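Tennis ball can
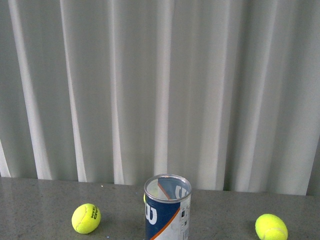

Cliston Racquet Sports Club, Equipment and Stores

A tennis ball can is a cylindrical container used to store and sell tennis balls, stacked one above another. Most have a printed outer wrap carrying the maker's name and colours, often navy blue with an orange stripe on Wilson cans. Some have a metallic rim at the mouth.

Purpose

Pressurised balls lose bounce once exposed to ordinary air. A sealed can is filled to a pressure close to that inside the ball, which slows the loss. After opening, the can serves only as storage.

Handling

Open cans are kept upright on the stores table. The rim may be sharp where the seal has been torn away, and fingers should be kept clear of it. Unopened stock is held on shelf 6.

See also: Ball hopper; Pressureless ball

Entry by Ratree Thepsuriya. Last revised 9 Jan 2020.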